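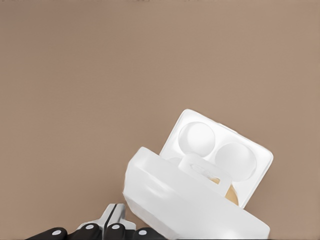 Setting up the two-arm tabletop cell in simulation

I've been putting off writing this for ages, but Enikő Medve asked me for the third time how I get the Mulstead cell ready for a batch of runs, so here goes. It's the simulated one, two arms and one table, and most of the work is fiddly checking before you ever press go.

1. Load the bare cell first

Start with the table and both arms and leave the props out. I keep mine in a file called Voveo (don't ask, I inherited it). Let it sit for 9 seconds so the joints settle under gravity. If an arm sags in that time your holding gains are too low, so go and sort them out now, before there's anything on the table to knock over!

2. Sort out left and right

Left and right always mean the robot's own left and right. Look at the cell from the opposite side of the table and they swap over, so the robot's right arm comes in on your left. I lost a whole afternoon to this in April, merrily tuning the wrong wrist. Nudge each arm on its own, a few degrees at the elbow, and make sure the one you meant to move is the one that moves.

3. Add one simple prop

A plate is lovely for this, being flat and round and hard to tip. Put it down well to one side, park both grippers over open table with nothing in them, and save that as your home pose.

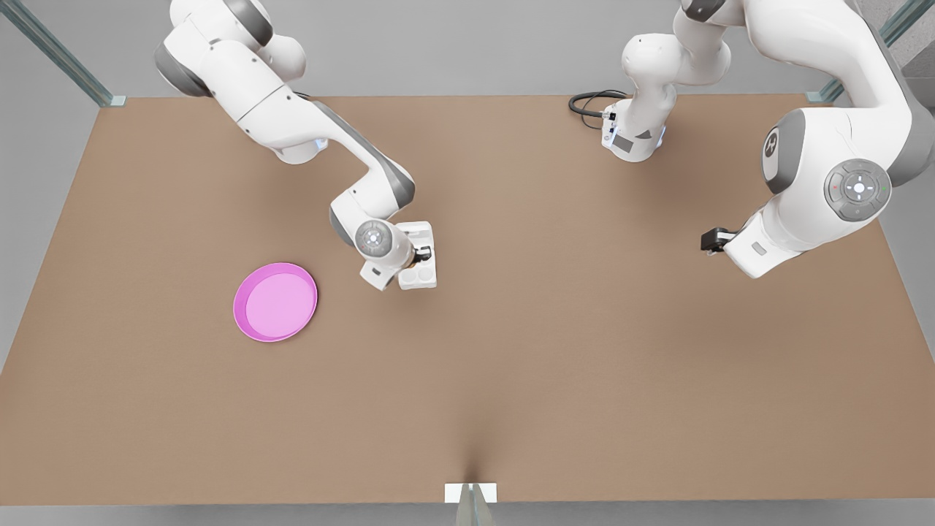
Once home is saved, send both arms there and back 7 times and compare the joint angles at the end of each trip. Mine drift a tiny bit on the first trip and then stay put. If yours keep creeping, look at the controller's time step before you start blaming the gains.

4. Bring in the awkward stuff

Now for the egg carton, which is where it gets interesting. A lid on a hinge needs its own joint limits, and the egg wants its own collision shape, separate from the carton. Use a simple rounded shape for the egg and keep the detailed one for looks only. I tried the detailed mesh for contacts once and a run of 237 steps took almost as long as my lunch.

5. Check the fingers close to

Drop the camera down near the gripper and creep the pads towards the carton in small moves. Watch for a pad sinking into the side. If it does, raise the contact stiffness a little and try again, and go gently, as too much sends the carton skating off across the table.

6. Save under a new name

Never save over the old file. I'm on version 8 of the Wollura layout and I've gone back to earlier ones more than I'd like to admit. Pop the gains and the time step in the notes as well, or you'll be guessing at them next month.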